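The Wivdale Family Survey Kit: a review from someone who has filled in far too many forms

I have been helping with neighbourhood health surveys for longer than I care to admit, mostly on doorsteps and in church halls, and I've come to have strong feelings about questionnaires. 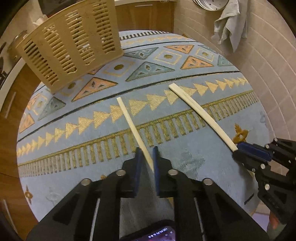
So when our little group had a bit of grant money left in April, I put in a plea for the Wivdale kit, and to my delight everyone said yes. We used it for our summer survey on getting to see a doctor, with a target of 200 households, and I think I've now lived with it long enough to say something useful.

What you get is a pad of printed household forms, a set of show cards, a guide for interviewers and a login for the website where you type everything up. The show cards are lovely. Big clear type, proper thick card, and they survived my handbag all summer, along with a leaking bottle of squash.

The heart of it, though, is the section on background and ancestry, and this is where I warmed to it most. Our old forms had a single row of boxes and told people to tick one. I can't count the times I've stood there while a perfectly patient mother of four tried to work out which box her children belonged in! With Wivdale, people can tick as many as they like, and there's a blank line underneath for their own words, which gets typed in and kept. One young man gave three answers and then talked to me happily for ages about his grandmothers. (I was late for the next house. I didn't mind.)

The language question is just as good. It asks what you speak at home and then, separately, what you'd like to speak with a nurse, and those were different for 61 of our households. We'd never have known that before.

Now for the grumbles. The website is slow, and it does not like accents. Raíssa Siqueira, who did most of our typing up, couldn't enter her own name as interviewer until she dropped the í, and a family called Đào came out as a question mark followed by "ào". For a product that makes so much of letting people describe themselves, that does sting. I wrote to them and had a kind reply, but it still wasn't mended when we finished.

The guide is also too long. I read all of it, being that sort of person, but our newer interviewers gave up well before the end, and I ended up writing them a page of notes.

We tried the Grundano forms a few years back, and they were cheaper and quicker to type up, but you were back to one box each. I haven't used Tususo so can't compare. An interview with Wivdale took us over 40 minutes in the bigger households, so do bring a cushion if you're offered the hall stairs.

Four stars from me, and I'd give it the fifth if they sorted out the accents.

Posted 2026-09-12

3,742 views
Share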